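Ruvness Coupe Report, Part 3: The Shared Build

Our group spent most of the spring reading up on how the Ruvness coupe came together, and I have to say we grew very fond of it! Droltico pressed the body panels, Plarnetti fitted the engine and trim, and each shell crossed town 4 times before it was finished (which sounds like a headache, and it was). Only 232 were built, and 42 of those had the longer rear axle ratio we discuss later on.

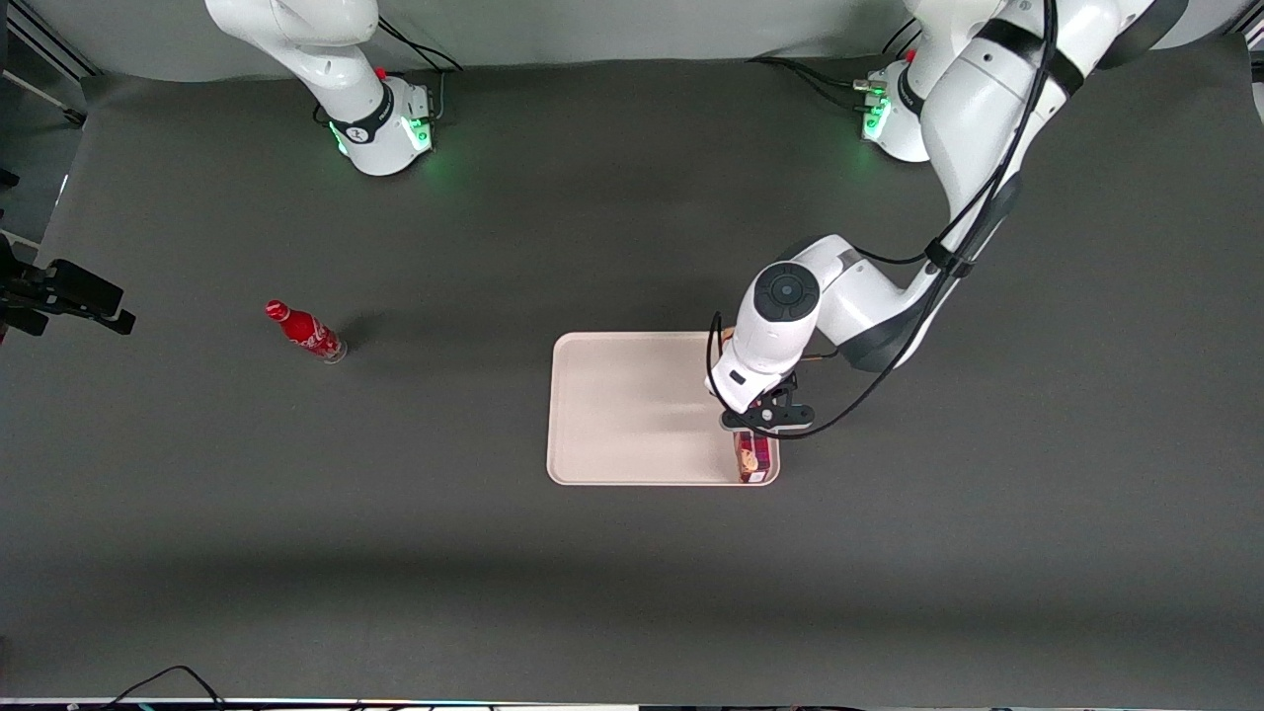

Part 4: Axle Ratios and Road Speed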